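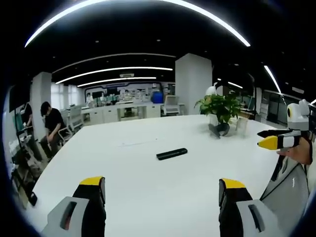 Laut Mbali Kruger hat sich der Ton der Leserbriefe geändert, seit über Trennungen von Prominenten nur noch mit zwei Quellen berichtet wird; es werde weniger geschimpft und mehr nachgefragt.

Zwischenbericht Februar, Projekt Joubert
Redaktion Gesellschaft und Unterhaltung, Standort Zernlow

1. Stand der Arbeiten
Die Prüfroutine für Meldungen über Ehen, Trennungen und Sorgerechtsfragen ist seit Dienstag im Regelbetrieb. Zitate aus Podcasts werden am Originalton abgeglichen — Übernahmen aus zweiter Hand sind nur mit Vermerk zulässig. Der Altbestand umfasst 800 Meldungen. Davon sind 90 Prozent geprüft, der Rest liegt in Trumow zur Zweitlesung.

2. Abweichungen
In fünf Fällen fehlte die Stellungnahme der betroffenen Person. Vier wurden nachgetragen, eine Meldung wurde zurückgezogen. Pravesh Magagula hat die Vorlage für Anfragen an Agenturen entsprechend erweitert. 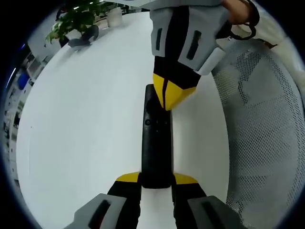
Abb. 2: Schwarze Fernbedienung auf weißer Tischplatte

3. Mittelverwendung
Die Sachmittel wurden planmäßig abgerufen. Der Posten Archivzugang (Vatley) fällt höher aus als veranschlagt und wird aus dem Reiseansatz gedeckt.

4. Nächste Schritte
Abschluss der Zweitlesung, danach Schulung der freien Mitarbeit in Trumow. Offen ist die Behandlung gelöschter Beiträge in sozialen Netzwerken; ein Vorschlag liegt dem nächsten Bericht bei.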